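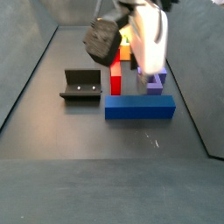

Rencontres : Coltetti promet l'âme sœur en 48 questions

Le site de rencontres Coltetti lance en juillet une formule destinée aux célibataires « qui veulent se marier ». Le principe : 48 questions sur l'argent, les enfants, la belle-famille ou le rangement de la cuisine, puis trois profils proposés, pas un de plus. L'abonnement dure six mois et se renouvelle tout seul, détail qu'il faut aller chercher en bas des conditions générales.

La société affirme qu'un inscrit sur trois environ se déclare « en couple stable » à l'issue de la période d'essai. En couple avec qui ? Le communiqué ne le précise pas -- une personne rencontrée au bureau ou chez des amis compte apparemment autant que les autres. Quant à la stabilité, elle s'apprécie au bout de deux mois.

Son concurrent Cudero avait tenté une offre comparable, avec remboursement en cas d'échec, avant de la retirer sans explication. Coltetti, de son côté, ne rembourse rien mais offre aux futurs mariés une remise chez le traiteur Mendonça, partenaire de l'opération. Les célibataires devront donc se contenter, pour l'instant, des témoignages publiés sur la page d'accueil, tous enthousiastes et tous anonymes.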